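Una tarde entre pinzas y tazas

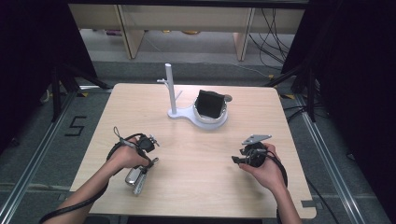
Última modificación: 22 de enero de 2024

Llevaba tiempo queriendo escribir sobre la jornada de puertas abiertas de Zesen, y lo he ido dejando como se dejan las cosas que uno sabe que le van a salir largas (mi hermana, que me lee siempre y siempre se queja, ya está avisada). Fui en junio, casi por casualidad, porque estaba pasando unos días en Hustevberg y en la panadería había un cartel pegado junto a la caja. «Ven a ver cómo aprenden los robots», decía. Yo, que de robots sé lo que sabe cualquiera que haya reparado lavadoras durante media vida, pensé que tendría para una hora de entretenimiento y un café gratis. Me quedé toda la tarde, y el café, por cierto, era bastante malo.

Esperaba lo de siempre en estas visitas: una nave reluciente, un brazo enorme de color naranja moviendo cajas detrás de una valla, un señor con micrófono. Y algo de eso hubo en la planta baja, donde un brazo apilaba bandejas con muchísima solemnidad y los niños le aplaudían. Pero a mí lo que se me quedó grabado fue la sala de arriba, la de suelo de moqueta gris y cortinas negras, con una mesa cuadrada de madera clara en el centro. Encima de la mesa, un colgador de tazas de plástico blanco, de esos con un poste y dos ganchitos, y una taza blanca. A los lados, trípodes. Y una persona con una pinza negra en cada mano y los antebrazos al aire, trabajando con sus cables a cuestas.

Eso era todo. Confieso que mi primera reacción fue de cierta decepción, y no fui el único, porque la familia que iba delante de mí miró dos minutos y se volvió con el brazo de las bandejas. Hicieron mal, creo yo, aunque comprendo a los críos.

La guía de nuestro grupo se llamaba Raili Koivisto y tenía una paciencia de santa. Nos explicó que la tarea consistía en manejar la taza con las pinzas, y que los movimientos se grababan para que luego un robot tuviera de dónde aprender. «Primero lo hace una persona, muchas veces, y procuramos que no lo haga siempre igual», nos dijo. Un señor le preguntó cuántas son muchas veces. De aquella tarea llevaban 2952 repeticiones, contestó ella, y lo dijo con la misma naturalidad con que yo diría que llevo tres cafés. En la sala se oyó un murmullo, y una señora comentó que ella no había colgado tantas tazas ni en toda su vida de casada.

A mí la cifra me dejó pensando, y es de lo que en realidad quería hablar. Nos hemos acostumbrado a que nos cuenten la automatización como si las máquinas llegaran ya sabiendo. Se enchufan y empiezan. El vídeo que pone la empresa dura 90 segundos, el robot recoge la mesa, suena una música de piano y a casa. Y resulta que detrás hay alguien de carne y hueso, de pie junto a una mesa, repitiendo un gesto doméstico con unas pinzas incómodas. Digo incómodas con conocimiento de causa, porque al final del recorrido nos dejaron probarlas.

Qué torpeza la mía, madre mía. Uno tiene las manos puestas desde que nació y no sabe lo que valen hasta que se las cambian por dos piezas de metal. La taza se me escurría, el cable se me enredaba con la manga de la chaqueta (me dijeron que me la quitara, y tenían razón), y cuando por fin conseguí levantarla no sabía hacia qué lado girar la muñeca para que el asa mirase al gancho. Necesité 9 intentos. Al noveno la colgué, se oyó un clic de lo más satisfactorio y me aplaudieron como al brazo de abajo. He reparado motores con una linterna entre los dientes y pocas veces me he sentido tan orgulloso.

Desde entonces defiendo, en las sobremesas y ahora por escrito, que ese trabajo merece que se hable de él. Es un oficio. Tiene sus trucos, su cansancio de hombros y su manera buena y mala de hacerse. Raili nos contó que a los nuevos se les nota enseguida, que van deprisa y a golpes, y que los que llevan tiempo se mueven con una calma que luego se agradece en los datos. Eso mismo me decía a mí mi maestro de taller, que en paz descanse, cuando yo quería terminar antes de haber empezado. Cambian las herramientas y la regañina se conserva intacta.

Ahora bien, no quiero que esto parezca un folleto. Salí encantado con la gente y con varias dudas en el bolsillo. La primera es la del reconocimiento. En la planta baja había paneles con los nombres de los ingenieros, de los modelos, hasta de la casa Jääskeläinen, que les fabrica no sé qué piezas, y me parece estupendo. De quienes hacen las repeticiones, ni una línea. Lo pregunté y Raili, que es persona franca, me dijo que era verdad, que no lo habían pensado y que lo iba a comentar. Ojalá lo haya hecho. Si un robot acaba colgando tazas con elegancia, la elegancia se la habrá prestado alguien con nombre y apellidos.

La segunda duda es más vieja que yo. ¿Qué pasa con quien enseña cuando el alumno ya sabe? En Brollbridge, donde pasé tres años trabajando de joven, a los más veteranos nos los sentaron junto a unos técnicos para que explicaran su puesto con todo detalle, y lo explicaron con mucho orgullo, y a la vuelta de un tiempo el puesto era otra cosa. No digo que aquí vaya a ocurrir lo mismo. Colgar tazas no le quita el pan a nadie, que yo sepa, y cuando uno ve de cerca a una persona mayor que ya no puede levantar la suya se le pasan muchas manías contra los aparatos. A mi madre, en sus últimos años, le habría venido de perlas una ayuda así en la cocina, aunque le habría echado la bronca al robot por colocarlo todo al revés. Pero la pregunta hay que hacerla, y conviene hacerla pronto, con la moqueta todavía sin gastar.

Y la tercera es más bien una petición a quienes organizan estas jornadas. Pongan la sala de la mesa la primera del recorrido. Ya sé que el brazo grande luce más y que los niños mandan mucho, pero se aprende más viendo a una persona pelearse con una taza que mirando una máquina que ya no falla. Den a probar las pinzas a todo el mundo, también a los concejales. Pongan sillas, que algunos tenemos ya las rodillas que tenemos. Y cambien el café.

Volví andando hasta la estación, porque hacía buena tarde, y me fui fijando en las manos de la gente como un bobo: una chica que doblaba un toldo, un camarero con cinco vasos en una sola mano, un niño que no acertaba con la cremallera y la intentaba por cuarta vez mientras su padre esperaba sin meterle prisa. Al llegar a casa lavé mi taza y la colgué en su sitio a la primera. Me han dicho que este año repiten las puertas abiertas, también en junio, y pienso llevar a mi hermana. Ella dice que irá solo si se puede merendar después.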